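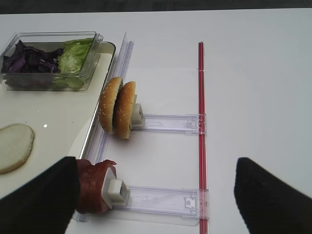 Gekow Kitchen Chores, sandwich subset

README, updated February

Summary

Gekow is a set of recorded manipulation episodes for one narrow question: can a two-fingered arm do the assembly end of kitchen work yet? The sandwich subset covers picking up burger ingredients from holders and trays and putting them together in a given order. The ingredients are toy food. The arm is driven by a person in every episode, and nothing in this release was collected from a policy running by itself.

The subset has 3,000 episodes. We hold back 10 per cent for testing, and the split is by layout so that no test layout turns up in training.

Why sandwiches

Wiping a bench and loading a dishwasher get most of the attention in household robotics. We chose sandwich assembly because the steps are short, the order matters and a failure is easy to see. The same motions come up in packing and kitting jobs on a shop floor, where thin or floppy parts stand in a rack and have to come out one at a time.

The short answer to the question is not yet. Our baseline finishes a two-ingredient stack fairly often and a full burger rarely. A ten-year-old would beat it comfortably on both. Figures are in results.txt and we'd ask that you quote them from there, with the layout split named.

What the objects are like

Bun halves have sesame seeds on the rounded side and stand on edge in a clip. Sliced meat also stands on edge in a clip and is curled, so the side the fingers meet first depends on how it was put in. Lettuce and purple cabbage share a clear container on a cream tray. Flat slices lie directly on the tray.

Clear plastic is all through this subset: rails, brackets, latch tabs and the container. We left it in on purpose. Depth readings on these parts are poor and should be treated as missing, even where the file gives a value.

Collection

Episodes were recorded at the Demitz workshop by Dexter Tan, Tainá Lacerda and Damian Adamczyk. Operators practised for 7 hours before any of their episodes were kept. Each one was told the target order and left to choose the grasp. Styles differ more than we expected. Damian comes in low and pinches the bottom corner of a slice, while Tainá takes it near the top, and a model trained on both sometimes splits the difference and closes on air. The operator field is there so you can filter on it.

Wrist video is the main view. An overhead view is included for the later batches only.

Fields

episode_id – string, unique across all Gekow subsets
operator – one of three codes
layout – string, matches a file in the layouts folder
target_order – list of ingredients, bottom to top
outcome – complete, partial or dropped
joint_states, gripper_width – arrays, one row per video frame
notes – free text, often blank

Labelling

Outcomes were marked by Consuelo Muñoz from the overhead view where there was one and from the wrist view otherwise. Mirela Falcão checked 80 episodes blind. Most disagreements were between partial and complete, usually over a leaf hanging out the side. We now call that complete if the top bun is on.

Known problems

Lettuce leaves cling together. Episodes where two came out at once are marked complete if the operator carried on, which is generous.

Some early episodes start with the fingers already beside the first item. Trim or drop these if you are studying approach.

The gripper width signal lags the video slightly in the Nakura batch. A corrected file is coming, no date yet.

Lighting barely changes. A model that does well on our white table may fall over in a real kitchen, and we have not tested that.

What it shouldn't be used for

Nothing in the subset supports claims about real food. Toy meat doesn't tear or leave grease on the fingers, and toy buns spring back. It says nothing about hygiene or working near people either.

Licence and contact

Free for research and teaching. For commercial use, write to Dexter first. Report bad episodes with the episode_id and a line on what's wrong – please don't send clips, the inbox rejects them.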